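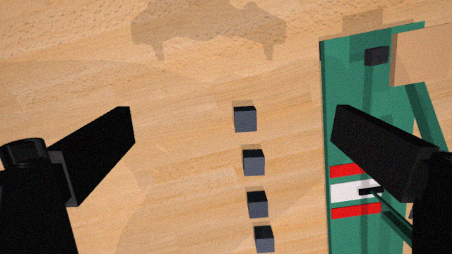

Stornus balance set, data card + house rules

Maintained by Zoltán Kocsis. Last touched in January. Read the rules before you add anything, most of the cleanup last round was stuff already written down in this file.

What it is

Simulated episodes only, no real arm. Two arms on one table, a green balance, small gray cubes. The operator picks cubes and puts them on the pans. Goal is to get the pointer where the task file asks for it. 200 episodes in the current release, plus 31 held back for checking. Don't train on the 31. They're in holdout/ and they stay there.

Scene name in the config is Jonden. The older scene is Haruna, don't mix the two, the balance pivots differently and the joint limits aren't the same.

Folder layout

episodes/ one folder per episode, zero padded
holdout/ see above
scene/ Jonden config, meshes, cube masses
notes/ operator notes, plain text, one per episode
tools/ Callix replay script and the checker

Rules for recording

Start from the home pose. Both arms. If you only use one arm the other one still gets homed and logged.

Do not nudge the balance by hand in the sim to "fix" a start. Reset the scene.

One cube at a time. Close on the cube's sides with the flat of the fingertips, not on a corner. Corner grasps look OK in replay and then the cube spins when you lift.
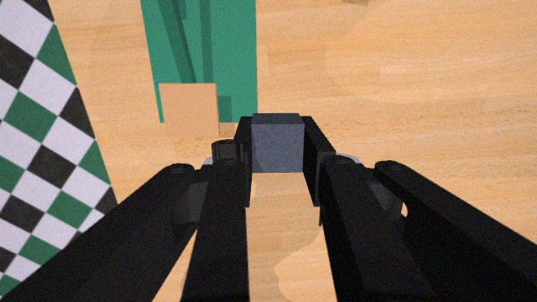

Wait for contact to settle before lifting. Checker wants both finger contacts on for the full settle window, if one flickers the grasp gets flagged. Flagged is fine, deleted is not. Keep it and write why in the note.

Approach from above wherever you can. Coming in low and sideways past the balance is how people clip a pan and then spend the rest of the episode chasing the pointer.

Release close to the surface. No dropping. A dropped cube counts as a failure even if it lands where it shoud.

Keep the idle arm out of the other arm's space. If they touch, stop, mark the episode COLLISION, go on to the next one.

Leave all camera views on. The wrist views are the ones that get dropped when somebody is trying to save disk, and they're the ones we need for grasp labels.

Labels

success: end state matches the task file, arms clear of the balance
partial: cubes placed, end state doesn't match
fail: anything else, including drops
collision: arm to arm, or arm to balance post

Arm to pan is not a collision, it's a touch. Goes in the touches column. We argued over this, it's settled, please don't reopen it in a pull request.

Every label gets 2 people. If they disagree, Zoltán decides. Don't average, don't leave it blank.

Changing the scene

No silent edits. Cube mass, friction, timestep, lights, camera position: any of those means a new scene version and a line in scene/CHANGES. Floor and cabinet textures can be swapped without a version bump but log the seed.

Don't turn off the noise on the renders. It's meant to be there. If you need clean frames re-render from the state log with Callix and put them somewhere else, not in episodes/.
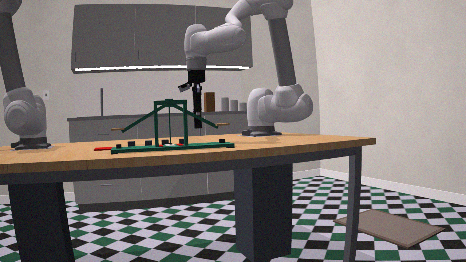

Known problems

Pointer reading jitters for a bit after reset. Skip the first couple seconds if you're using it as a signal.

Wrist cameras lose the cube when the fingertips are fully closed around it from some angles. Use the contact log for that, not the pixels.

Some operator notes are in shorthand. Sorry. Being typed up as time allows.

Timestamps on the two arms drifted in an early batch. Corrected in the state logs, NOT corrected in the video file names. Match by frame index.

What it's not for

Grip force limits on hardware. The contact model is tuned to be stable, it isn't tuned to match a real gripper. Don't copy numbers from here into a safety file for a real cell. Anything going near a person needs its own risk assessment, and this set can't stand in for any part of it.

Also not a benchmark yet. If you report results say which scene version and wich split.

Before you push

run tools/check on the whole folder
no empty notes
labels signed by both people
CHANGES updated if the scene moved at all
holdout/ untouched

Questions go in the tracker, tag it stornus-data.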